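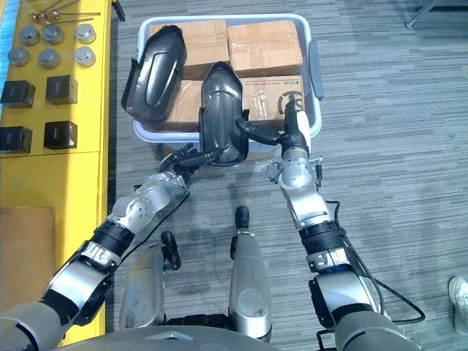
Packing a tote so that the shiny parts stay shiny

Black glossy plastic shows every small scratch, so I put it in the tote last. First come the boxes. Close each one with clear tape before it goes in, and press the tape down with your palm, especially on the corners. A flap that stands up will catch on everything.

Lay the boxes flat at the bottom of the tote, the heavy ones first. I write the contents on the top side, because the sides you cannot read any more when the tote is full. The curved parts go on top of the boxes, with nothing above them. My totes are the Flotach 32 liter — not a beautiful thing, but the rim is strong.

Small metal pieces do not travel in the same tote. Leave them on the table until the end and give them their own box.

Keep a sheet of bubble wrap near you while you work, and cut two pieces before you start, 15 inches each. With parts in both hands it is too late to look for scissors.
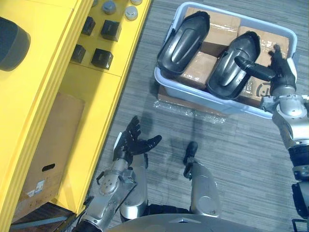

A reader from Drulholm wrote that bubble wrap left a pattern of small circles on her varnished panels after one summer in the attic, and that she now puts a layer of soft paper under it. I tried this with tissue paper and I will continue so. For a short trip in the car, the wrap alone is enough.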